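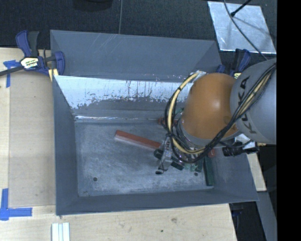

Plirariのティーチングハンドル、使ってみました
2023年11月2日

買ってしまいました、Plirariの手持ち式ティーチングハンドル! アームの手先に付けて、人がぐいっと動かした軌道をそのまま覚えさせるやつです。箱の中のブロックをつかむ作業で三週間使ったので、感想を書いておきます。

まず、握り心地がいい。前に使っていたVerhoevenのジョイスティックは、手首をひねる動きになると頭がこんがらがってしまって(私だけ?)、1回教えるのにやたら時間がかかりました。ハンドルだと「ここで少し寝かせて、斜めから入れて」が手の感覚のままできるんです。初日に30回分録れて、ちょっと感動しました。

金属の箱が相手だと、壁際が難しいんですよね。長いブロックが斜めに寝ていると、どこをつかむかで毎回迷います。私は端をつかむ癖があって、再生するとアームまで端ばかり狙いにいくという……。教える人の癖って、ここまで出るんですね。途中から同僚のFemke Bosmanさんと交代で教えるようにしたら、動きがだいぶばらけてくれました。

気になったところも。録画開始のボタンが親指から遠くて、押すたびに手先がぶれます。最初の0.5秒はいつも捨てています。あと、箱の奥まで手を伸ばすと肩にきます。100回を超えたあたりで湿布を貼りました(笑)。奥のほうだけは、付属の遠隔操作モードに切り替えるのがおすすめ。少し遅れて動く感じはあるけれど、体は楽です。

ソフトのMaltineは、失敗した回に印を付けてまとめて消せるのが便利。ただ、日本語表示にすると保存ボタンの文字が「保…」で切れます。3月の更新で直るらしいので待ちます。

合計231回教えて、ハンドル本体にガタつきはなし。星は5つ中4つです。ボタンの位置さえ変わったら、もう1本買います!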